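3.2 Materials and the tabletop task

The tidying task used a single shallow tray and three small toys placed on a white table (Figure 2). Participants were asked to put the toys away as they would at home, with no instruction on order or arrangement. 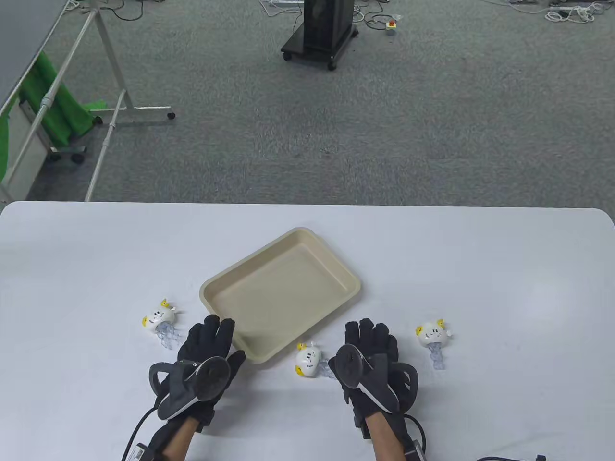 Figure 2. Tray and jellyfish toys on the task table.

Ginevra Cirillo objected, on reading an early draft of this section, that a tray is a poor stand-in for the storage most families own. Children's toys, she wrote, usually go into something deep, where the question of arrangement hardly comes up, and a shallow container invites a neatness that people would not otherwise show. The objection has merit and shaped the way the results are reported. We treat the tray as an open storage surface, closer to a shelf or a drawer than to a toy chest, and we make no claim about deep containers in Sections 4 and 5. A comparison with the Gatti bins used in our earlier work is given in Section 5.3.

The choice of toy followed from the home visits described in Section 2. Parents in the Dorgate sample named soft or trailing parts as a common source of trouble when putting things away: doll hair, ribbons, strings, and the legs of toy animals. Blocks and cars, by contrast, were rarely mentioned. A jellyfish toy has a compact head and a set of tentacles that extend well beyond it, so the person tidying has to decide whether the tentacles belong inside the tray or may rest over its rim. The toy also has a face. Hakim Majimbun suggested during piloting that a face might lead people to set a toy upright or turn it toward themselves, and this was added to the coding scheme before the main sessions began.

The toys have white heads with yellow tufts and clear plastic tentacles. The tray is beige, with raised, sloped walls and rounded corners. We kept the colors of toy and tray light on purpose. In the January pilot a strongly colored tray led several participants to remark on matching, and a few of them delayed placing a toy while they considered whether it suited the container. Such remarks became infrequent once the lighter tray was introduced.

3.3 Starting layouts

Each trial began with the tray empty and the toys outside it. Layouts were drawn from a set of 20 prepared cards, which gave the angle of the tray and the approximate position of each toy. The tray was often set at a diagonal to the table edge. A tray placed square to the table tends to be filled in rows, and we wished to see whether rows would still appear when the table gave no direct guide.

Toys were laid to the left and right of the tray and near its lower edge. Some cards called for a toy on its side. The direction of the face was noted on the card but was allowed to vary a little, as the tentacles sometimes shifted the head after the toy was released. We did not correct small movements of this kind. Trials in which a toy moved far enough to touch another toy were set up again from the same card.

3.4 Procedure

A total of 59 adults took part, all of them recruited through the Tosby neighborhood center. Participants were told that the toys had been left out after play and that the table was needed for a meal. This short account was read aloud in the same words each time. No time limit was given. A trial ended when the participant said that the table was tidy, whether or not every toy was in the tray.

Participants could move the tray itself, although this was not mentioned. Those who asked were told to do whatever they would normally do. Turning the tray square to the table before filling it was coded as a separate action – referred to below as squaring – and was not counted as part of the placement time.

3.5 Coding

Two coders working apart recorded the order of placement, the final direction of each face, and the position of the tentacles. The last of these had three values: fully inside the tray, partly over the rim, and tucked under the head. A toy lifted out and put back was coded by its final position, with the correction noted. Where the coders differed, the trial was reviewed jointly and a single value agreed upon.

The coding sheet was adapted from the Gellemano household inventory, which records where objects come to rest but does not record orientation. We added the orientation items and removed the questions on ownership, as these had no meaning for toys supplied by the study. The full sheet is given in Appendix B, together with the wording read to participants and the layout cards.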